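Mamstead Robotics Open Day

The Mamstead Robotics Open Day is a yearly public event held in February at the Kundau Workshops in Mamstead. Visitors are shown robots at work on simple handling tasks and may speak with the staff who set them up. Entry is free, and places are booked in advance. The event is organised by the Kundau education office, which has been headed by Ermira Delić from the outset.

History

The open day grew out of a series of evening talks for local schools. The first edition was limited to one room and received 203 visitors, most of them pupils and their parents. In its second year the programme was extended to the main workshop, and a fixed timetable of demonstrations was introduced. Attendance at the most recent edition, the fifth, was 391 – the highest so far. A proposal to move the event to the summer months was considered after the third edition but was not adopted, as the workshops are closed for maintenance in that season.

Programme

Doors open at 11 in the morning. A short welcome is followed by demonstrations, which are repeated through the day for small groups. The best attended is the table demonstration, known by the name of its control software, Jodo. It deals with picking up light objects from containers, a task that is easy for a person and still hard for a machine. Clear plastic is favoured for the containers – its shiny walls are difficult for many sensors to read, and visitors can follow the gripper from the side.

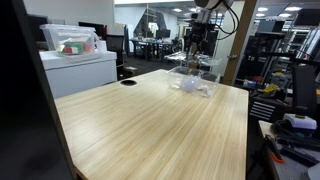

Robot arm with its gripper above a clear plastic container during a table demonstration.

Each session ends with a period for questions. Visitors are asked to remain behind the marked line while an arm is switched on. Children under 11 must be accompanied by an adult.

The afternoon is given over to the Majali Lecture, a talk for a general audience on the use of robots in daily life. Past subjects have included kitchen work, the sorting of waste and the care of older people. The text of each lecture is printed and kept at the Mamstead public library.

Reception

The local press has described the event as well run, though early editions were criticised for long queues at the entrance. Timed tickets were brought in from the fourth edition onwards. Teachers have asked for a separate morning reserved for school groups, and a trial of this arrangement is planned.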